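Thursday, late

Cloth sessions again. I wanted to get to the time alignment bug before lunch and didn't touch it until almost 2.

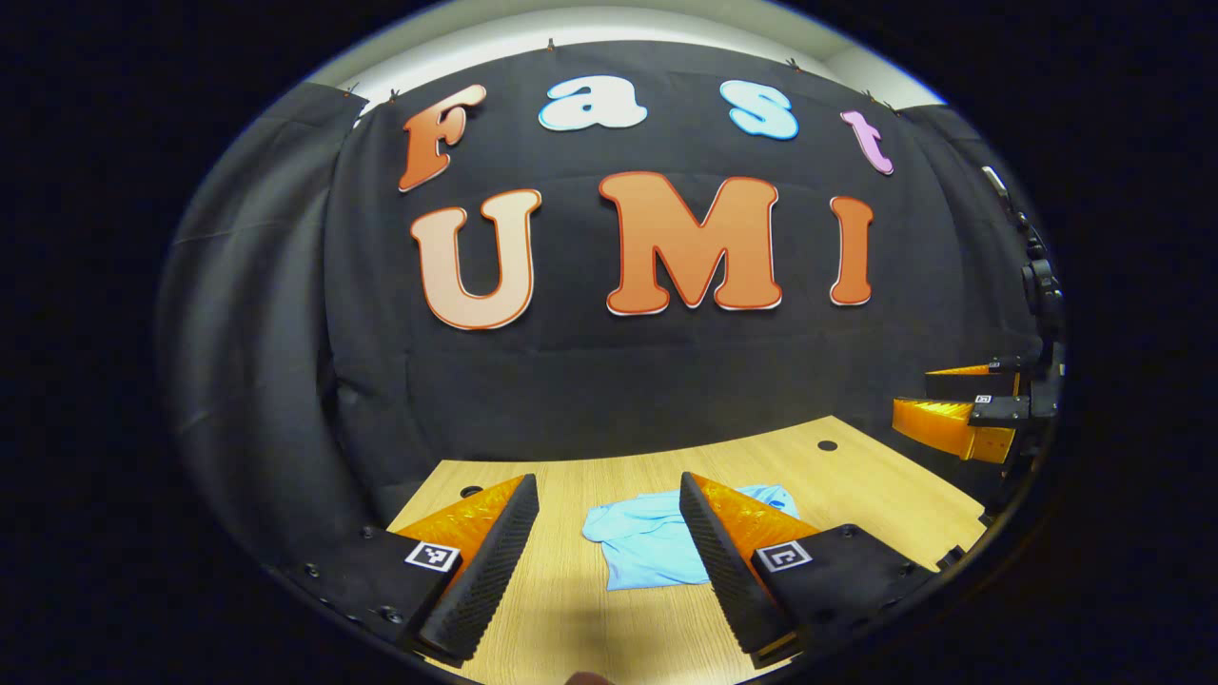
The bug first, so I have it written down. Each gripper writes its own video and its own pose track, and the importer in Kondano lines them up by matching timestamps to the nearest frame. That works fine for one gripper. With the left and right together, I was getting episodes where one hand started closing before the other had arrived at the cloth, and I knew from doing the folds myself that I hadn't moved that way. I spent an hour blaming the pose tracker. I plotted both tracks on one axis and the right one was shifted by the same amount for the whole episode, start to end. A drifting clock would have spread out over time. This was a plain constant offset.

It came from the config. Last month I moved the latency values out of the code and into the Grurkix settings file, and the right device was still reading the old default. Fixed now. I also made the importer refuse to run if either latency value is missing. It used to fill in zero and carry on without a word. I don't know why I ever wrote it that way.

Reran the import on everything we have for cloth. 1,079 episodes went in. 92 got thrown out by the filter, most of them for lost tracking on one side. I opened a handful of the rejects by hand and they deserved it. In several I had turned my wrist too far and the tracker lost its place, and the pose jumped across the table in one step. The policy should never see those. A few looked fine to me, though, and I think the jump threshold is a little too tight for fast moves. Left it alone for today. I don't want to change two things and then have to guess which one mattered.

Gripper width is the other thing I keep putting off. We read the opening from the square markers on the two finger mounts: find both, measure the distance between them, map it to width with the calibration. When one marker isn't detected, the code holds the last good value. For a hard object that's all right. For cloth it's bad, because the fingers close nearly all the way and the last few steps of closing are what the policy needs to learn. If the width freezes there, the label says the hand is still a bit open while the cloth is being lifted. I wrote a small fallback this afternoon that uses the one marker it can find and assumes the fingers move evenly. It's in a branch. I compared it with the two-marker reading on frames where both were found and it was close enough that I'd use it.

Also looked at the lens model again. The fisheye calibration is good in the middle and poor near the rim, and the second gripper tends to show up right out at the rim. Doesn't matter for training, we feed the raw view in. It does matter for the check I wanted to write, where each hand's pose gets projected into the other hand's view. I'll mask the outer ring and only run the check when the projected point lands inside it.

Training: started a run on Stubbs at 5:40 with the fixed labels, 500 epochs, same seed as the last one so the two can be compared. The older run is still on Ondden and I'm keeping it until I've seen both on the arm. The loss curve won't tell me much. The old model had a nice curve too and it would hang over the cloth and wait, and I now suspect that was the offset. It had been taught that one hand goes early.

Note on the planner side - the action chunks are still being stitched with a hard switch, and the commands show a small step at every boundary. I tried blending the overlap in replay and the step went away, with a bit of lag added. Need to try that on hardware before I believe it.

To do tomorrow:
Merge the importer check.
Write a test with a made-up offset in it so this can't get past me again.
Look at the width fallback on the rejected episodes.
Order more printed markers. One of the spares has a scuffed corner.
Reply about the disk quota, which I forgot again.

Home by 7:30. Checked the run once after dinner and it was still going.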